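Mask first, sync second

I spent most of March on the preprocessing side of the cloth folding work, and this is a write-up of what changed, mainly so I can find it again. The policy code hasn't moved at all. Everything below happens between the raw recordings and the training set.

The tool is called Lolon. It started as a script for cutting long recordings into episodes and has grown a lot since then. It now does the lens correction, the masking, the gripper width estimate and the matching of left-hand and right-hand streams. The pose tracking is done separately in Clusau, which I treat as a black box that takes video and inertial data and gives back a trajectory, or gives back nothing and a log file.

The giving back nothing was the reason I started on this. Out of 54 bedroom recordings, 22 came back from Clusau with a broken track. Kitchens were mostly fine. I assumed bedrooms were too plain, all bedding and pale walls, and I lost a couple of evenings to raising the number of features per frame to 2000. It made tracking slower and fixed one recording.

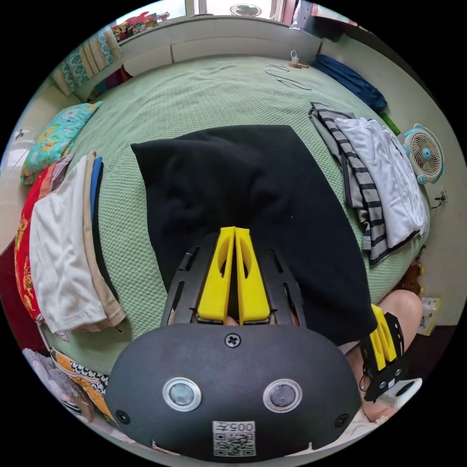
Masking turned out to be the real problem. Clusau was given a fixed mask for the gripper body, drawn once by hand, and it stopped just above the housing. With a lens this wide the tool takes up a lot of the view, and the slotted side rails and the two yellow fingers stand up well beyond where my mask ended. Those rails have hard dark edges and long narrow cutouts, so the corner detector loves them. They also never move relative to the camera. Against a green quilt with a fine weave and not much contrast, a good share of the strongest features were on the tool itself, and the tracker quite reasonably decided that the camera was standing still.

The new mask has three layers. The first is the housing, which is static. The second is the rails, also static but drawn with a margin, as the mounts are not identical from one unit to the next. The third covers the whole area the fingers can sweep, open to closed. I considered masking only where the fingers are in a given frame, and I may come back to it, but the swept area is small and a mask that changes every frame is one more thing to go wrong.

The other gripper needs handling too. With two-handed work the second tool and the person's arm come in and out of view, and they move, but not with the room. Lolon now runs a small segmentation model at low rate for that and grows the result by 20 pixels. It is not a good model. It misses the wrist fairly often and it once masked a whole pillow for several seconds. For tracking this doesn't matter much, because what you want is for most of the features to be on things that stay put.

After these changes, 20 of the 22 broken recordings gave a usable track. The remaining two have long stretches with the lens pushed right up against fabric, and I don't think any mask will save those.

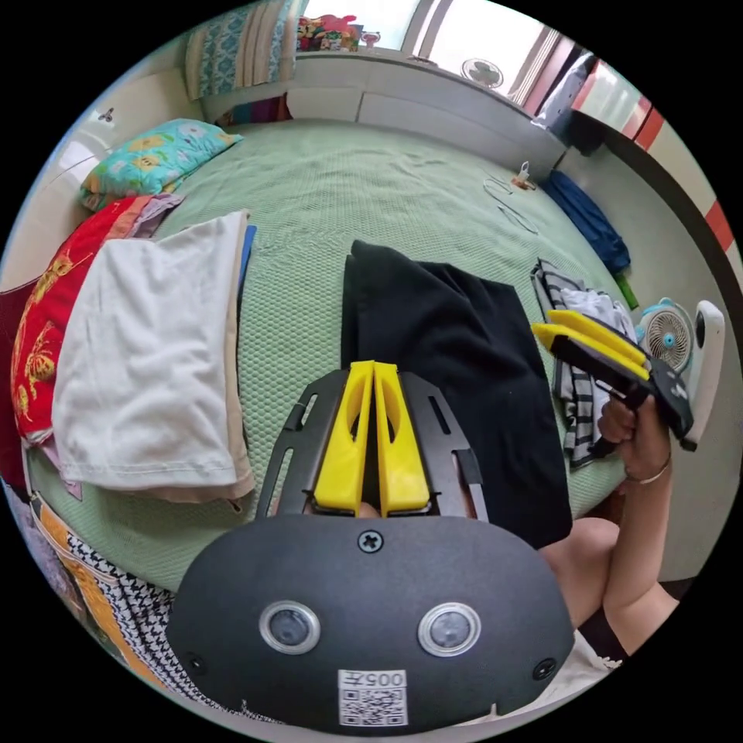 Both grippers over the bed, fingers up. The black garment is lying folded behind the near one.

Next job was the finger width. We don't have an encoder in the gripper, so width comes from the picture. Lolon finds the yellow fingers by colour, fits a line to the inner edge of each and converts the gap at a fixed height to millimetres using a per-unit calibration. The unit number is read from the QR sticker on the body, so nobody has to type it in. Colour alone works well until something yellow turns up in the room, and patterned bedding is full of yellow. I limited the search to the same swept area used for the mask, which removed most of the false hits. Where the two fingers are close together the edges merge and the estimate jumps, so below a threshold it now reports closed and stops trying to be clever.

Matching the two streams is still the weakest part. The clocks on the two units drift apart, and I was lining them up from the timestamps at the start of each recording only. Now there is a second alignment at the end and a straight line between the two. Negri, our viewer, can show both streams side by side with the corrected times, and it has been the quickest way to spot a bad match. If one hand lets go of a sleeve in the left view and is still holding it in the right, the offset is wrong.

Still to do:

Move the mask files out of the repo and into the calibration folder, one per unit.

Make Lolon fail loudly if the QR code can't be read. At present it falls back to the default calibration and writes a warning that I never look at.

Run the whole Fellgate set again with the new masks. It was processed with the old ones, and some of its tracks that passed the check are probably worse than they look.

Retrain after that. I'm not going to compare policies until both sets have been through the same version.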